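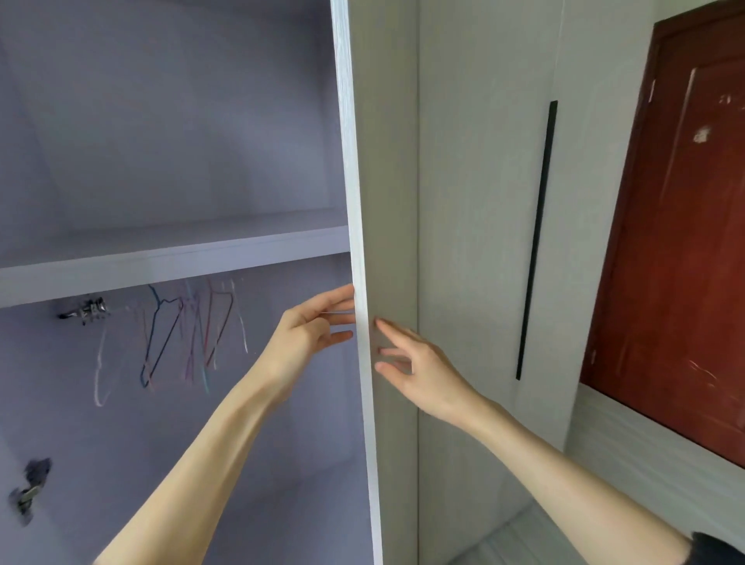

Homa Vahidi wrote to us in October to say that her arm would fold a towel all day long, but give it a blouse and a hanger and it simply gave up, and could we please make something for people stuck at that point.

Shop > Training packs > Bedroom > Modise Closet Pack

Well, we could, and we've had a lovely time doing it! The Modise Closet Pack is a set of 3248 short clips of everyday closet work, all seen from head height with both hands doing the job, for anybody teaching a home robot to put clothes away. Opening the closet, finding a free hanger among the tangled ones, getting a neckline over it, making room on a crowded rail – the fiddly stuff that takes a person a few seconds and a robot most of an afternoon.

Each clip comes with a plain written note of what each hand is doing and when it lets go. You can load the whole thing straight into Zorken, or unpack it as ordinary video and text files if you use something else.
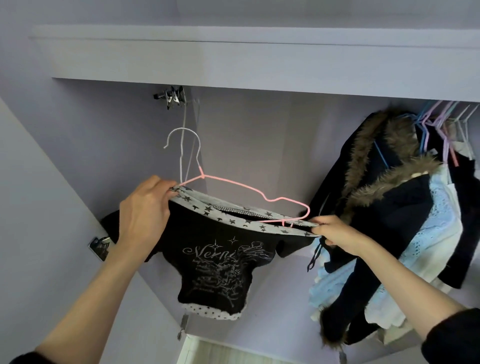 Hanging a black top, shoulders first.

We kept the closets the way people keep them. Hangers overlap, thick coats crowd out the thin things, and hooks don't all face the same way. If your robot has only ever met a tidy rail in a workshop, please start it on the 1063 clips marked "easy" and let it work up from there (ours in Miltbridge needed that too, poor thing). After those come the sorting clips, with clothes spread over a bed,
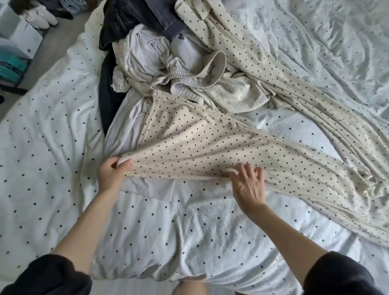
and these are the ones I'd spend the most time on, as soft cloth on top of more soft cloth is very hard for a robot to tell apart. Dots on dots, white on white, sleeves under hems – take it slowly, and run the notes alongside the video the first few times.

The pack costs $353, with updates included. It ships from Bosisura on a small drive, or you can download it if your connection is up to it.

Comments (3)

Nobuhle Sithole: Using it with a two-arm setup. The notes on letting go are what helped us. Any plans for shoes?

Pat: Does it cover clip hangers for skirts?

Bosisura: Not yet, Pat, though they're on the list. Shoes too, Nobuhle!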